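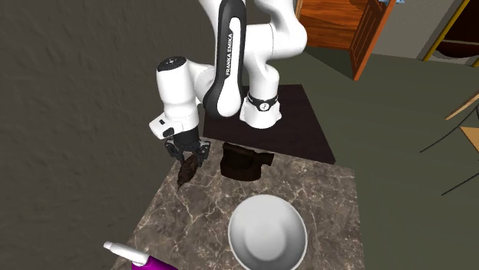 The arm in the simulated kitchen, with something brown in the gripper and the bowl waiting at the front of the counter.

Workshop news: the kitchen sim is running!

If you've walked past the back bench at Hirkport lately and wondered why four people were crowded around one monitor cheering at a bowl, this item is for you. The home robotics group has its simulated kitchen up and running, and we are more than a little pleased with it.

A quick recap for newer members. Last spring Daniyal Bugti started building a small tabletop arm in his garage, with the idea that it would one day clear clutter off a kitchen counter. The arm itself (we call it Bhutto, long story, ask Mohsin) is coming along nicely, but testing on it was slow and pretty hard on the servos. Every bad line of code meant a bump, a stripped gear, or a trip to the parts drawer. So in the fall we decided to build the whole job in software first, using a Franka Emika Panda model as the stand-in, and then move what we learn over to the homemade arm.

Mohsin Mohmand did most of the room. He put in the gray wall, the cabinet, and a brown marble countertop with cream and white veins that is much fancier than anything any of us own. Arsalan Ghumman handled the physics and the gripper, and I wrote the little script that scatters things on the counter and keeps a log of every try. We call the whole bundle Zuststead, mostly so the folder has a name.

The task is simple to say: pick up an object, carry it to the big white bowl, let go. The dark brown one in the gripper right now is our favorite troublemaker. It's long and rough and comes to a point, so the fingers never meet it the same way twice. Smooth boxes were solved in a weekend. This lumpy thing took us until after New Year's, and I loved every minute of it.

We ran 413 tries over the holidays. The first 200 were with the old grasp planner, which liked to come straight down and squeeze whatever it found. Then Arsalan changed it to look for the widest part of the object and close more slowly, and you could see the difference on the very first evening. I won't pretend it's perfect — it still gets nervous when two things sit close together, and it has a habit of swinging the wrist farther than it needs to on the way to the bowl. Clem Gilchrist thinks that one is a joint limit I typed in wrong. Clem is probably right.

The part I'm most excited about is how cheap it is to be wrong now. Want to try a silly idea at 11 at night? Go ahead! Reset the room and the counter is back the way it was. Daniyal tried a sideways approach that knocked the bowl clean off the marble, and all it cost him was one key press and some teasing.

What comes next: Sandrine Pons is wiring up the new Tredix motor board for the real arm, and we hope to have it taking the same commands as the simulated one by April. The gripper needs work too. Our printed fingers are shorter than the ones on the model, so the grasp heights will all have to be measured again (bring calipers if you have a good pair, ours stick).

We could also use more objects. If you can model things from your own kitchen, odd shapes especially, please send them over. Spoons, garlic presses, lemon squeezers, whatever you've got. Keep each one as a separate file and put the real size in the notes, in inches or millimeters, just say which. We had a whisk show up taller than the cabinet and it was a very confusing afternoon.

The group meets Mondays after the soldering class, at the back bench, and the next session is 31 Jan 2022. There are 6 seats at the monitors, but there's plenty of room to stand and offer opinions. You don't need to know how to code. Mohsin will have the sim open from the start, and anyone who wants a turn moving the arm by hand can have one.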